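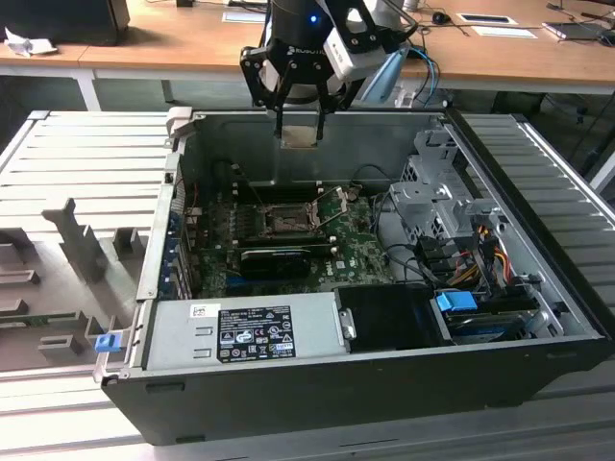
Thoa Tôn asked after the last revision whether the budget in this section buys the arm alone or everything on the bench. It buys everything on the bench. Prices for the arm are left out here, as your distributor will quote those, and this section deals with what has to be planned and ordered around it.

3. Planning and Purchasing the Cimela Desktop Cell

3.1 Before you ask for quotes

1. Write down the jobs the cell has to do in its first year. Be narrow. "Lift a processor out of an open socket" is a job that can be quoted. "Recycle computers" can't be.

2. Pick the computer models you receive most often and keep one complete unit of each as a reference case. Suppliers will want the inside dimensions with the side panel off and the case on its side.

3. Measure the tallest obstruction next to each part you plan to handle. Drive cages, case rails and graphics cards decide how far down the wrist can go before it touches something. Send these measurements with the request.

4. Decide which steps stay manual. In the standard cell, the operator removes the side panel, moves loose cables out of the way and raises the socket lever. Automating the lever needs a second tool and should be budgeted as a separate phase.

Note: Do not order fingers until step 3 is finished. Finger length is the item most often bought twice.

3.2 Bench and floor space

5. Allow clear bench space for the case and for its side panel next to it. A panel leaned against the bench leg will end up in the walkway.

6. Leave 16 inches of free space between the back of the work surface and any desk or shelf behind it. Cables leaving the wrist need room to swing when the arm is at full reach.

7. Budget for a work surface that accepts clamps or stops. Slotted or slatted metal tops are easiest. A smooth top can be used with a fixture plate, but the plate is an extra order with its own lead time.

8. Check that a grounding point is available at the bench. If an electrician has to add one, get that quote now and put it in the same request.

Caution: Keep food, drinks and loose paper off the work surface. Disconnect the computer from wall power before it is placed in the cell.

3.3 Gripper, fingers and cameras 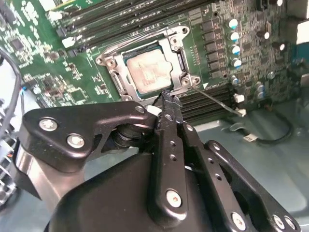 9. Order a two-finger parallel gripper with narrow fingers. Wide fingers cost the same and are stronger, but they will not fit between a processor and the parts that crowd the socket on most boards.

10. Order at least one spare set of fingers with the gripper. Okgate lists the narrow set at $464. Ordering later means paying shipping again – and the cell stands idle while you wait.

11. Plan on two camera views, one fixed beside the bench and one at the wrist. The fixed view shows the operator where the arm is in relation to the case. The wrist view is for the last stretch of the approach. If the budget allows only one at first, buy the wrist camera and leave the bracket space for the other.

12. Add a small diffuse light. Bare metal parts inside the case reflect a direct lamp and wash out the view, and you will lose more time to that than the light costs.

3.4 Wear and running costs

13. Inspect the fingers every 2,000 grips. Enter the inspection as labor in the budget, even if your own staff will do it.

14. Include cleaning supplies for thermal paste. Paste carried on the fingers gets onto the next part and makes small items hard to release.

15. Set aside a number of scrap boards for practice. The Julville site used 77 of them before its first production run and had put none in the budget. They were cheap, but sorting and storing them took staff time.
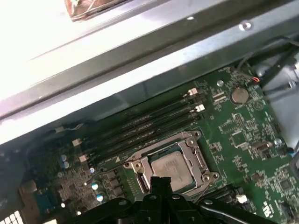 Fig. 3-2. Gripper finger at the processor, with memory slots beside the case rail.

16. Order socket work and memory work as separate items. The two jobs are close together on the board but the fingers come in at a different angle, and each needs its own taught positions. A supplier who quotes them as one line should be asked how many hours are included for each.

3.5 Placing the order

17. Order the items with the longest lead times first: arm, gripper, then fixture plate. Cameras, lights and cables can follow.

18. Ask for the delivery of all mechanical parts before the installer's visit is booked. Installers charge for a return trip.

19. Hold back part of the budget until the first month of running is over. Most of it goes to brackets and cable guides.

Note: Orders through Mạc close early in December. Requests sent after that are handled in the new year at the new price list.

Continue to Section 4, Mounting the Arm.

Home | Guides | Planning | Mounting | Spares | Downloads | Contact

Comments

Chiến Lâm
Step 3 should be in bold. We measured to the top of the case and forgot the drive cage. Our first fingers were too short and we had to reorder.

Hường Ninh
Does the spare set in step 10 come with the bolts? Ours didn't, and the old ones were too worn to use again.

Gayan Pramanik
@Hường Ninh Bolts are a separate line on the order form, second page. Easy to miss.

Tâm La
We bought only the wrist camera, as step 11 suggests, and added the fixed one later. It worked out fine, but get the longer cable at the start – running a new one meant taking half the bench apart.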